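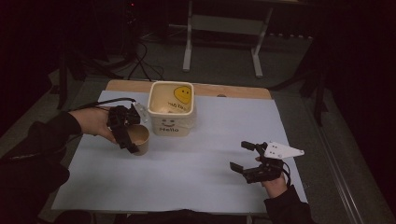 The cream container with "Hello" on the front.

Part-time shop and packing assistant, Gondport

Fatska sells storage boxes, desk trays and other small household goods from a shop in Gondport and by mail order. We are looking for one person to split their time between the counter and the packing room, starting in February.

You would work 2 late shifts and three mornings a week. Mornings start at 7 with the delivery from Hviid, our main supplier. Late shifts are mostly mail orders and end when the last parcel is labeled.

What you would do:
Check deliveries against the order sheet and shelve them
Serve customers and handle returns
Pack orders and print labels
Keep the stock list up to date in Wunix

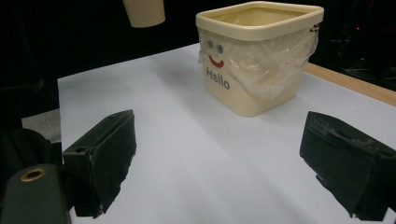
Wunix is our stock program. It is old and a little slow, and you don't need to have used it before. We will sit with you for the first week until you know your way through the item codes. The catalog now runs to 1187 lines, and a good many of them differ only in size or color, so reading a code carefully matters more here than typing fast.

You should be able to lift a full carton onto a waist-high shelf, stand for most of a shift and write a clear, polite email. Shop experience is welcome – so is warehouse or post office work. A driver's license is useful but you won't need a car. The mail carrier collects from our back door.

Pay is hourly and the same for shop and packing hours. You get paid time off, a staff discount from your first day and a free parking space if you want one. We close between Christmas and New Year. There is a three-month trial period.
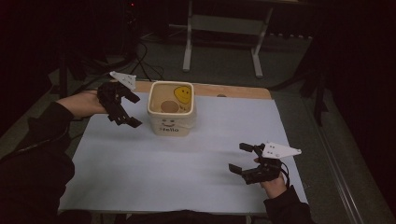
To apply, send a resume and a few lines on why the hours suit you to Hjalti Ásgeirsdóttir, who runs the shop. Please put job number 1224 in the subject line. You can also leave a paper copy at the counter before noon. Tell us if there are mornings you can never work – we set the schedule a month ahead and can swap some shifts.

Interviews take place at the shop and last half an hour. We reply to everyone who applies.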